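Operators wanted: teach a two-handed robot by doing the job yourself
Skoryk, Seslow site
Part-time, paid, training included

We are looking for 6 new operators to join the demonstration team at Skoryk, and we would love to hear from people who have never been near a robot before.

The job is teleoperation. You put on the headset and gloves, the robot's arms and hands follow yours, and you do a small everyday task through them while we record. Pick up a toy, put it on a plate. Turn a cup the right way up. Fold a washcloth. Each recording is a demonstration, and the demonstrations are what our software, Muver, learns from. If you're careful and consistent, Muver picks up careful, consistent habits. It is a great feeling to see a robot try a reach that you taught it!

Most new operators start on the bunny-and-plate task. A plush toy has no hard edges, it squashes when you grip it, and it tends to roll out of a lazy grasp, so it teaches you a lot about opening the fingers wide before you go in.

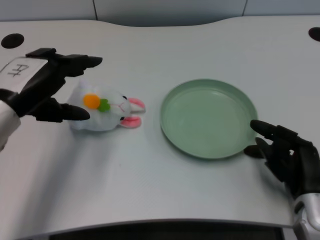 Waqas Memon says the first hour feels like wearing oven mitts on somebody else's arms, and that by the second session he had quit thinking about his fingers and was just thinking about the toy.

What a shift looks like

Shifts run from 9 a.m. to 1 p.m. or from 2 p.m. to 6 p.m. You work in pairs and swap seats often – one person drives, the other resets the table and marks each take as good, usable or discard. Nobody drives for a whole shift. You'll be standing for part of it, and there are stools for the rest.

A good demonstration is smooth and a little slower than you'd do it with your own hands. Bring the fingers in around the object, close, lift clear, carry it over, lower it, open. If you fumble and recover well, we want that take too, because Muver has to learn recoveries somewhere. If you fumble and get annoyed, take off the headset and have some water.

The toy goes in a different spot and at a different angle from take to take. We also ask people to vary which hand leads. Left-handed applicants, please apply, we are short of you.

The current set, which we call Zoststead, has 917 accepted demonstrations so far. Your takes would go straight into it once you finish training, and you'll get to see how the robot does on its own after each new round of learning. Everyone on the team comes over for those runs.

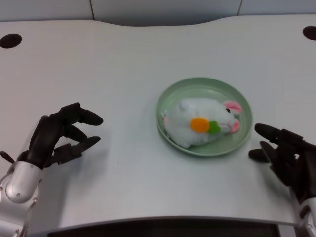

Is it okay to apply if I get motion sick in headsets? A reader named Darcy Simard asked us this under the last posting, adding that ten minutes of a racing game was usually enough to do it.

Yes, please do. The view in our headset comes from the robot's head, which stays put for table tasks, and many people who can't stand games are fine with it. You will get a trial session before you commit to anything, paid at the full rate, and if it makes you queasy we can talk about resetting and review work instead.

What we're looking for

Steady attention for short stretches. Patience with repeating the same small task and still doing it properly.
Comfort wearing a headset and snug gloves.
Willingness to call your own bad takes bad. This matters more to us than speed.
Enough English to follow spoken instructions and write a one-line note on a take.

No degree, no coding, no gaming background needed. People who sew, cook, play an instrument or fix things often settle in fast, but we've had great operators who do none of those. Our gloves come in several sizes, and if none of them fits you well, tell us and we'll sort it out. The oldest person on the team started at 62 and now trains newcomers.

Training takes 2 shifts. The first is mostly getting used to the hands: open, close, point, pinch, reach over the plate without knocking it. In the second you record practice takes and go through them with a trainer.

How to apply

Send us a short note through the contact form on the Skoryk site with "Operator, Seslow" in the subject line. Tell us which shifts suit you, which hand you write with, and one thing you do with your hands that you're good at. A resume is welcome but optional. Trial sessions begin in January and we'll keep booking them until the places are filled.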